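Chapter 4
Two-Finger Grippers for Soft Goods

Objectives
After this chapter you should be able to lay out a four-bar finger linkage, choose pad material for fabric, and set the closing force by hand.

4.1 The workshop problem

Chapters 2 and 3 dealt with rigid parts. A block has one width, and a finger that closes to that width holds it. Cloth has no fixed width. It folds under load, slides between the pads, and catches on screw heads and sharp corners.

The build in this chapter was developed by Afshin Naseri and Lempi Jääskeläinen at the Retstead shared workshop. It uses hand-held tools, so that finger shape and pad choice can be tested before any motor or arm is bought. The finger opens to 46 mm at the tip in the first version and is cut from flat stock 2 mm thick. Each pad is fixed separately and can be changed without taking the linkage apart.

Trousers are a demanding test piece. The seams are stiff, the panels between them are not, and the garment's weight shifts as it is lifted.

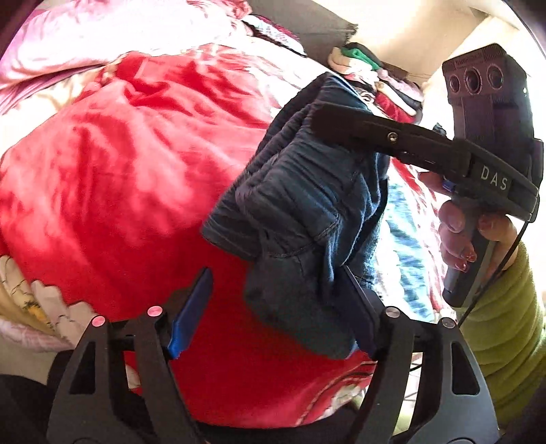 Figure 4.1 Two hand-held grippers at a folded navy garment. Photo: Ásdís Lauritsen.

In Figure 4.1, note the triangular openings in the finger frames and the pin caps on the linkages. Openings of this kind reduce weight at the tip, where it matters most to the operator's wrist. Pin play is treated in Section 4.3.

Before reading on, sketch a finger of your own at full scale and mark each pivot. You will need the sketch for Exercise 4.2.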